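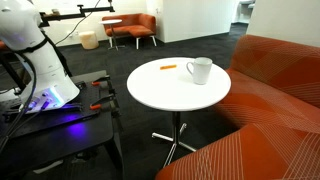 Par Gholamreza Nikzad, février, tard le soir

Repris ce soir mon petit relevé des prix, celui que je tiens depuis notre arrivée à Viltstead. Le panier compte 12 articles, toujours les mêmes, du beurre de chez Obradović au café Hota, et il m'a coûté 199 couronnes (je m'y attendais un peu, mais quand même !). 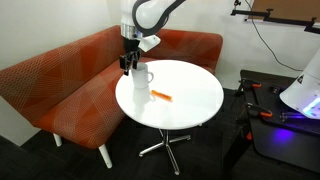 Le café a encore grimpé, la farine pas du tout, et je ne sais plus très bien quoi faire des bougies, que plus personne n'achète à la maison. Si je les remplace, ma série ne vaut plus grand-chose ; si je les garde, je mesure la vie d'il y a dix ans.

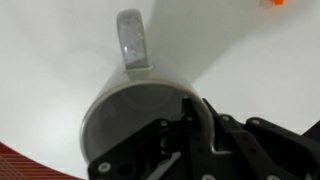 Lamduan Chuensuk m'a répondu qu'il fallait les enlever sans regret et recalculer l'année passée avec le nouveau panier. Bon, j'essaierai demain matin, après le thé.

Classé dans : Carnet, Prix et vie chère

Contact | © Carnet de Viltstead | Haut de page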